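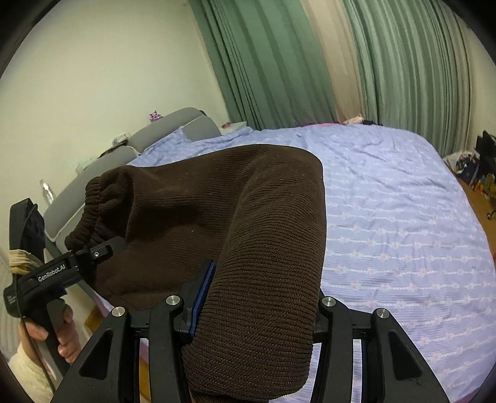 4.2 Soft and bulky garments on the bed

The bed was the most common surface for sorting and folding clean clothes in the Wolside households. Of the 853 garments logged in the diaries, more were folded on a bed than on any other piece of furniture, and the difference was largest for thick, soft items such as fleece trousers, jumpers and dressing gowns. Shirts and tea towels were spread more evenly between the bed, the kitchen table and the top of the dryer.

Participants gave plain reasons for this. A bed is wide enough to lay a pair of trousers out at full length, and the folded pile can sit next to the work until it is put away. Several also said they did not like bending over a low table. The drawback they named most often was the surface itself. A mattress gives under the hand, so a fold pressed flat on a bed tends to rise again, and the sheet is dragged along with the garment when it is turned over. Those who had made the bed first complained about this more than those who had not.

Ribbed and brushed fabrics caused the most trouble. When a ribbed garment is picked up by its middle, the two ends drop at different speeds and the waistband bunches on its own elastic. The person then has to find the waistband before anything else can be done. In the diaries this step was usually written as "sorting it out" or "finding the top", and it was rarely counted as part of folding. We coded it separately, following Strazds's earlier scheme, and labelled it orientation.

Dark garments took longer to orient than light ones. On a dark brown or black item the seams are hard to see in evening light, and a bunched item gives few clues to its shape - a sleeve and a leg can look much the same until the cloth is opened out. Figure 2 gives a case of this kind. 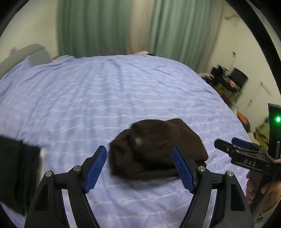 Figure 2. Dark brown cloth bunched in a mound on a patterned bedsheet, with a black item at the left.

Mounds like this one were common in the middle of a session. Rimantas Strazds, who coded the first 100 diary entries, recorded them as "parked" when the participant moved on to another item and came back later. Parked items were nearly always thick ones. Some stayed on the bed until bedtime and were then moved to a chair still unfolded.

Lint was mentioned in 99 entries, mostly for brown, navy and black clothes. Participants picked it off by hand while folding, or left it for the next wash. We did not treat lint removal as a separate task, as it was seldom timed and often overlapped with smoothing. The effect of storage on these same garments is taken up in Section 4.3.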